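4. Preparar a mesa e montar o módulo de gaveta Favby

Antes de mais, obrigado por ter chegado até aqui! Sabemos que a parte das ferragens (secção 3) pede alguma paciência, e prometemos que o que se segue é bastante mais simpático. Se puder, deixe uma tarde livre, ponha uma música e vá com calma, que os móveis Tredham gostam de ser montados devagar.

Vai precisar do saco de ferragens Leckie, da chave sextavada de 6 mm que vem lá dentro, de um pano macio e de um lápis. Não use aparafusadora elétrica nesta secção (nem na velocidade mais baixa, por muito tentador que seja).

1. Escolha uma superfície plana e estável e cubra-a com papel pardo ou cartão. Serve o da própria embalagem, desde que lhe tire os agrafos todos.

2. Deite a estrutura do módulo com a parte de trás virada para baixo e confirme que os 8 furos laterais estão desimpedidos. Se algum tiver restos de tinta, limpe-o com a ponta do lápis, rodando devagarinho.

3. Encaixe as corredilhas. A esquerda tem a letra L gravada e a direita a letra R, e garantimos-lhe que trocá-las é o engano mais comum de todos, por isso olhe duas vezes!

4. Aperte os parafusos à mão, só até sentir resistência. O aperto final fica para o passo 7.

Nota: se o seu módulo é da série Zasitz, as corredilhas já vêm montadas de fábrica e pode saltar diretamente para o passo 5.

5. Fixe o puxador à frente da gaveta pelo lado de dentro, segurando-o bem direito enquanto aperta. Um pedaço de fita de pintor ajuda muito quem está a montar sem companhia.

6. Introduza a gaveta na estrutura com as duas mãos, sempre na horizontal, até ouvir o clique de cada lado. Se ela prender a meio, retire-a por completo e recomece; forçar só empena as guias.

7. Coloque o módulo de pé, abra e feche a gaveta algumas vezes e, se correr bem, dê então o aperto final a todos os parafusos.

Cuidado: a gaveta aberta não deve suportar mais de 30 kg, e nunca deve servir de degrau, nem mesmo por um instantinho. 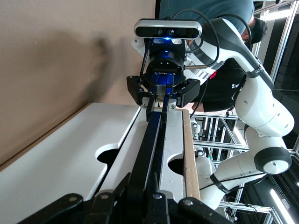

Recortes semicirculares no tampo branco e, na imagem seguinte, gaveta branca com puxador preto comprido.
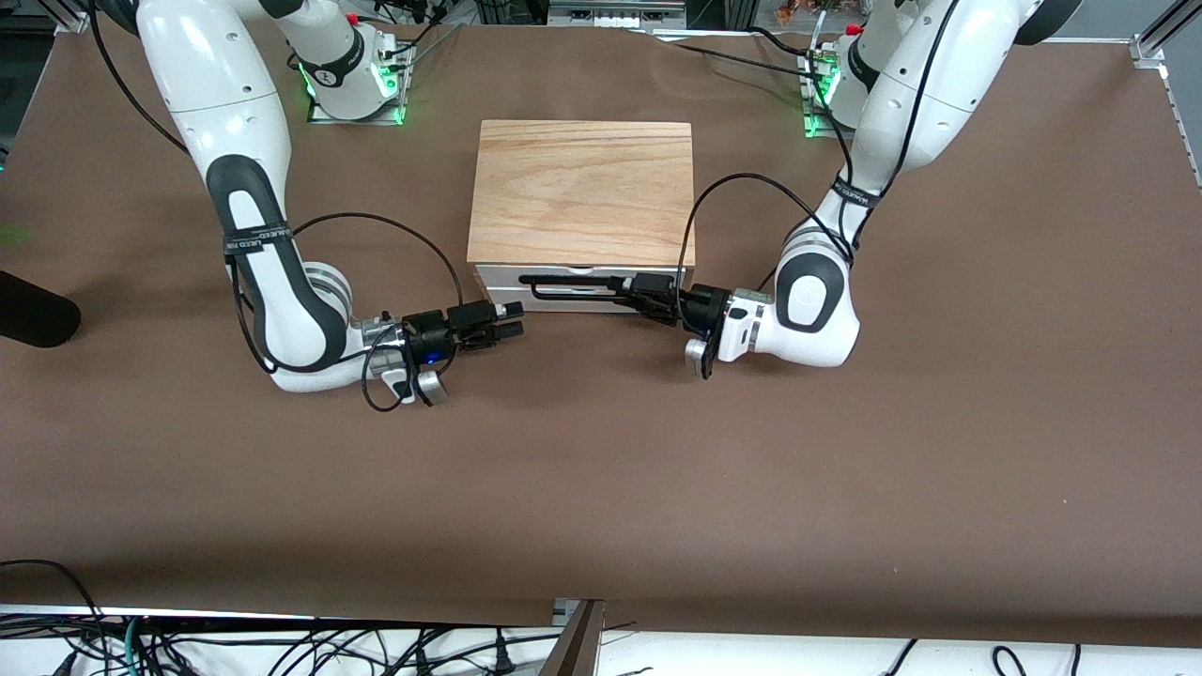 8. Passe um pano ligeiramente húmido por todas as superfícies e seque logo a seguir. Evite produtos com álcool ou amoníaco, que acabam por tirar o brilho à tinta.

9. Ao fim de uma semana de uso, volte a verificar os parafusos. A madeira acomoda-se um pouco nos primeiros dias e é perfeitamente normal ter de dar mais um quarto de volta aqui e ali.

Se lhe faltar alguma peça, procure primeiro no fundo do saco pequeno (elas adoram esconder-se na dobra) e depois peça-nos o conjunto de reposição 862, indicando o modelo que vem na etiqueta. Guarde também a chave sextavada, pois vai voltar a precisar dela na secção 5, para nivelar os pés.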